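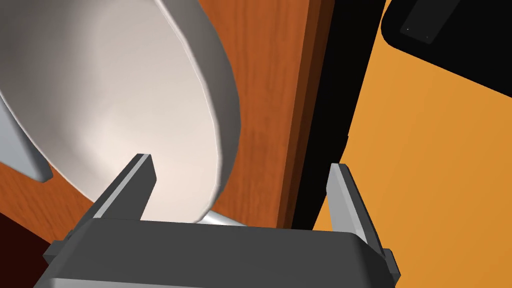

Figure 1. White bowl close to the left finger, gripper open (simulation).

Home Projects Staff Downloads Contact
Projects > Student reports > Drinotness > Can it tidy up yet?

Drinotness: can a simulated arm tidy a room?
Stavros Politis, final report

1. Aim
The project asked if a robot arm with a plain two-finger gripper could do simple tidying at home. All work was done in simulation, in a furnished room model called Daroline. The control software was Hokberg, which the department already had. There were two tasks: pick up an object, and put it down at a named spot.

2. Bowls
A bowl is harder than it sounds. The fingers have to go either side of the rim, and the rim is curved, so a small error in angle pushes the bowl away. A person would just hook a thumb over the edge. I set the approach to come in steeply from above and slowed the last part of the move. This helped with small bowls more than large ones, as a large bowl also hides whatever is behind it.

3. Finding the way
Between tasks the arm returns to a rest pose, and on the way the gripper can end up pointing almost anywhere. The planner was allowed to start from any of these poses. Some starts gave it very little to work with, and it then had to turn before it could look for the object.
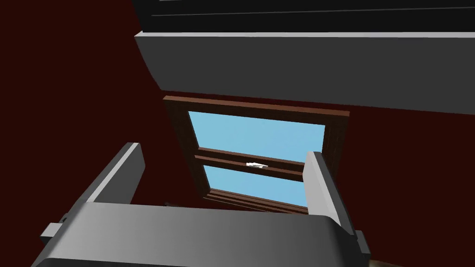
Figure 2. Window and dark red wall behind the open fingers.

I added a short search turn in January. It made each run slower but cut down the number of runs that stopped with no target found.

4. Round objects
Spheres have no flat side to line up with, so the fingers must close level with the middle. Too high and the object is squeezed downwards. Anything sticking out of the sphere also confused the size estimate. 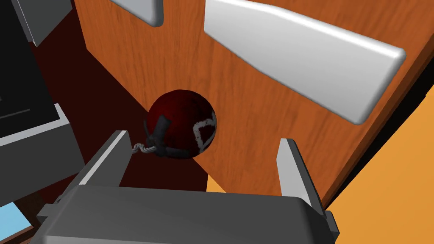
Figure 3. Round bomb with braided fuse, in the gap between the fingers.

5. Results
Of 628 runs, 448 ended with the object at the right spot. Most of the others failed at the pick-up. My answer for now is that the arm could help with tidying if someone stayed nearby. I would not leave it alone with crockery. The run logs are in the Mitsotakis-Vlachou lab folder.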